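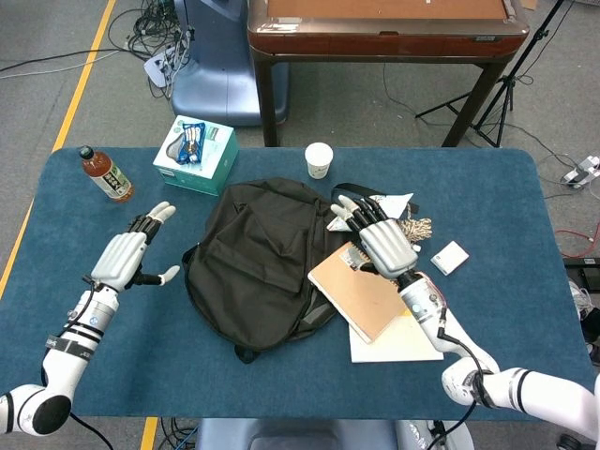 Pamberg daypack, black – three months on

I bought the Pamberg in October to replace a canvas bag that had worn through at the base. The order came from Cirnano and took four days. It has been to work and back most days, on two trips up the coast, and under a lot of train seats.

What it's like to use

The layout is simple: one main compartment and one front pocket. The main compartment takes a lunch container, a jumper, a water bottle and a folder of A4 paper with a bit of room left. The front pocket is good for keys, a charger and a packet of tissues. Anything thicker than a paperback in there pushes back into the main space.

The nylon is light and doesn't hold a shape. Empty, it slumps and creases, and if you set it down on its base it will fall over. I pack it lying flat on a table, pockets up, which is the easiest way to see what has gone in. Rory Rankin has the stiffer Flandutow and can load his standing. He also carries a heavier bag around all day.

Straps and zips

The shoulder straps are comfortable up to the weight of a laptop and lunch. With a full load of groceries they dig in near the collarbone. They are also long, and tend to end up under whatever else is on the table when you go to pick the bag up. I have trimmed 4 cm off the loose webbing on each side and melted the ends.

The zips run smoothly and haven't caught the lining yet. The pulls are small and awkward with gloves.

Rain

Fine in a shower. In a proper downpour one Friday the bottom seam let some through and the papers at the base had a damp edge. If you walk to work, put a liner in.

Cleaning

Wipe with a damp cloth. Lint shows up on the black, especially off felt or a woollen coat. A tape roller fixes it.

Would I buy it again

Yes, for commuting. For hiking I'd look at the Shevchuk, which has a hip belt and a firmer back panel – Magnus Dunbar has lent me his twice and it carries better over a long day. It also costs more and takes up a lot of space in the cupboard.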